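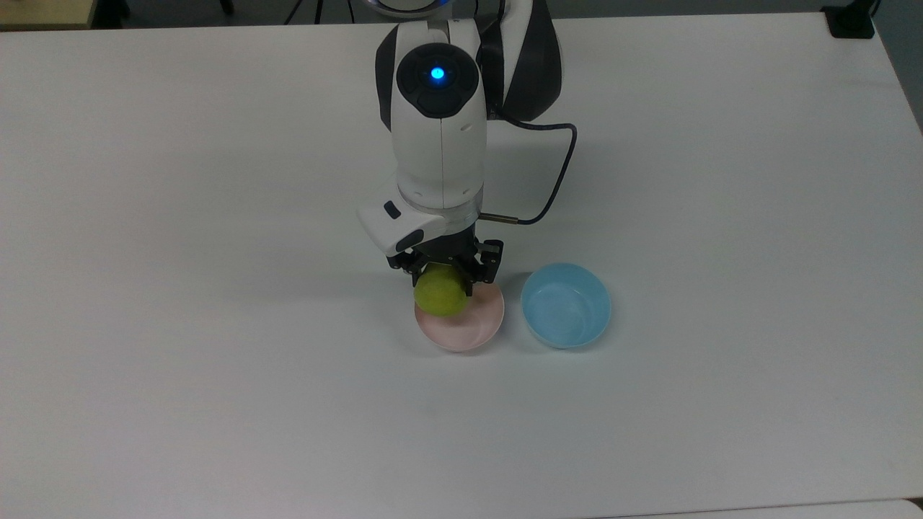
This site uses cookies to remember your login and reading position. Accept / Manage settings

Learning a language after 40 - is it worth to pay for a private teacher?

pylyp_o
Hello all. I moved to Ostthorpe in March and my English is good enough for work, but now my company has an office where everybody speaks French at lunch. I am 46. I started from zero with the evening course at Simard and I am not sure if I should continue there or take a private teacher. The course is 896 for the full year, two evenings per week, group of adults. A private teacher asks 80 for one lesson, which seems to me a lot of money.

My problem is the following. I can read already quite well, I do the exercises with few mistakes, and then a colleague asks me if I want salt and I understand nothing. Did anybody have the same? How did you pass this point?

Jun 3, 2024

vostside_reader
Stay in the group. With a private teacher you get used to one voice and one speed, and this person is paid to understand you. In a group you hear bad accents, and your colleagues at lunch also don't speak like a textbook.

Also 80 is too much. I paid half of this for a retired school teacher and she was excellent.

unamoynihan
I disagree a little with the above. I taught evening classes for years (not at Simard) and in a class of twelve each person speaks for maybe five minutes of the whole evening. The rest is listening to classmates make the same mistakes you make. If speaking is the weak part, one private lesson every second week gives you more talking than a month of class.

But I would not leave the group either, if you already paid. Is the 896 refundable?

pylyp_o
Thank you both. It is refundable only until the fourth lesson and I am already after this. So the question is more about next year.

@unamoynihan what would you do in such a private lesson? Conversation only, or also grammar?

unamoynihan
Conversation only, and record it with the teacher's permission. Listen again the next day while cooking. It is unpleasant to hear yourself, but you will notice which words you always avoid. My own students always avoided the past tense. They told me the whole weekend in the present.

karel.b
Can I give an unpopular opinion? Grammar is a waste of time at the beginning. I learned Portuguese only with the radio and with my neighbors and I never opened a book. After one year I could argue with the landlord.

vostside_reader
You could argue, but could you write him a letter?

karel.b
Why should I write him a letter? He lives downstairs.

unamoynihan
It depends what you need. Pylyp has colleagues who write emails. For him the spelling matters, and French spelling you don't learn from radio. I have seen people who speak quickly and with confidence and after ten years still cannot fill in a form, and they are ashamed of it. So please don't say waste of time.

karel.b
OK, waste of time is too strong. I wanted to say: too early. First the ear, then the book. A child also does it in this order.

mirabelle77
The argument with the child I never liked. A child has the whole day and a mother who repeats everything. I have a job and forty minutes on the bus.

For the original poster: the problem with the salt is very normal. In a restaurant or at lunch people swallow half of the words. What helped me was to learn short complete sentences for the table - "can you pass me", "do you want some more", "I had enough, thank you". Not the words separately. When you know the whole sentence as one sound, you catch it even when half is missing. I had a small notebook with 99 of such sentences, one page for meals, one for the phone, one for the doctor. I stopped there only because the notebook was full.

pylyp_o
This I like very much. The meals page I will start today. Did you write the translation next to it?

mirabelle77
No, only a word for the situation. With the translation my eye always went to the easy side.

vostside_reader
I would write the translation, but on the back of the page. Otherwise after two weeks you don't remember what is what.

istov_commuter
Small addition, the library in Istov has a conversation table, free, you only sit and talk. The level is mixed. Sometimes there are three beginners and it is very slow, sometimes you are the only one and it is like a private lesson for nothing. Bring something to talk about, otherwise you speak about the weather for one hour.

karel.b
With weather you can start an argument too.

pylyp_o
I wrote to the library and they have a place for me. For next year I think I will take the group again and add a private lesson once per month, but I will ask for a lower price first. Is it rude to negotiate with a teacher?

unamoynihan
Not rude, but ask it as a question about a package. If you book 5 lessons together, most teachers will give you something off. Please don't compare her with a cheaper one in the same message, I got such messages and I never answered them.

vostside_reader
I did exactly this and it worked. But maybe she was hungry for students.

Comments

Anneke R.: The advice with the full sentences is good, I use it for Polish. For the phone it is the most useful.

tomasz: In my experience the group is only as good as the teacher. I changed the class after two lessons and it was a different world.

Dita: Does anybody know if the conversation table in Istov is open in summer?

Contact | Forum rules | Copyright the forum members | Back to top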